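Teaching a Hand to Stack Cups

Kulsoom Jafri spends most of her working day wearing a glove. She is a teleoperator at Plimus, a small company that collects demonstrations for robot hands, and her job is to do simple tasks by remote control so that a program can learn to copy them. Before that she trained new hires on a packing line. She says the two jobs have more in common than people expect.

"On the line I showed somebody how to fold a carton, and I showed them again, and by lunch they had it," she says. "Now I show it up to 900 times and it has half of it."

We met on a Thursday at the Plimus office, in the room where she and Rhun Kneath work. Kneath writes the software that turns the movement of a person's fingers into the movement of a robot's. The task that week was cup stacking, and all of it was being done in simulation. Jafri sat with the glove on her right hand and a tracker strapped to her wrist, and watched the simulated hand on a monitor.

The set is plain. There is a table, a gray wall and two cups. Kneath keeps it that way on purpose during the first weeks of a task. He adds clutter and other colors later, once the basic motion is being learned.

"If it fails on an empty table, I know it's the grip or the timing," he says. "If I've put 11 other things on there, I'm guessing."
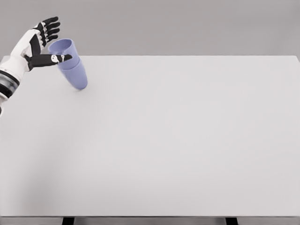

The simulated hand at the cup stack, with its fingers spread.

Jafri's first problem was with the thumb. Her own is much shorter than the one on the model, and it bends in places where the robot's does not. When she started, she would close her hand the way she would at home and the simulated thumb would go straight into the side of the cup.

"You have to stop thinking about your hand," she says. "I look at the fingers on the screen and I ask what they need to do. Then I find out what my hand has to do to get that. Sometimes it's a strange shape. My wrist is turned and my thumb is sticking out like I'm hitching a ride."

Kneath calls the software that handles this Atoden. It takes the position of each fingertip in the glove and looks for a pose of the robot hand that puts its fingertips in a matching place. An earlier version copied the angle of each joint instead. He dropped it after a month.

"Copying angles looked good when she waved," he says. "It looked terrible when she picked something up. The fingertips are what touch the cup, so we match the fingertips and let the knuckles go where they go."

Nothing pushes back on the glove. Jafri cannot feel the cup, so she judges contact by eye, and she says depth is the hardest part. A finger that looks as if it is on the rim may be behind it or in front of it. She can turn the view between attempts but prefers to leave it alone while she is moving.

She is strict about what counts as a good attempt. A demonstration in which the cup ends up in the right place may still be thrown out if she hesitated on the way, or if she bumped the rim and corrected. I asked whether the corrections might be useful to keep. She and Kneath do not agree on this.

"I want the clean ones," Jafri says. "If you teach a person with a mistake in it, they learn the mistake."

"I want some of the messy ones," says Kneath. "The robot is going to bump the rim. If it has never seen anybody recover from that, it just sits there, or it keeps pushing."

For now they save both kinds and label them.

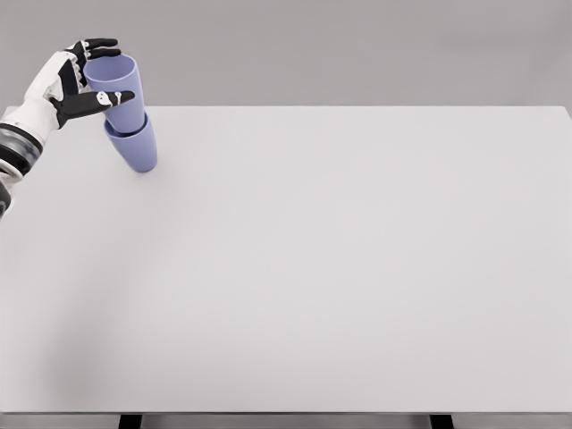 Much of the discussion that day was about where to hold a cup. Jafri favors a grip near the rim, with the fingers over the top and the thumb across the side. It leaves the lower part of the cup clear, so it can go into another one without fingers in the way. The drawback is that the cup can swing. A grip lower down is steadier, but she has to let go earlier.

"With your own hand you'd never think about it," she says. "You'd just drop it in and it would settle. In here I've had cups settle and I've had cups go across the table."

Kneath blames some of that on the physics. Two thin walls sliding against each other are hard to simulate, and he spent most of November adjusting the friction and the weight of the cups. He runs each change against a saved set of 1000 attempts to see what it breaks.

The copied demonstrations go to a training program named Owen, after the office building's old tenant. Its last version stacked the cups on three tries out of 5 when they began upright, and did worse when they began at an angle. The next step is a real hand on a real table, in a project called Bidari. Jafri will operate that one too. She has asked for paper cups to start with.

I tried the glove before I left. It took me several minutes to touch the cup at all, and then I knocked it over. Jafri reset the table and told me to keep my wrist lower. Kneath asked if he could save the recording.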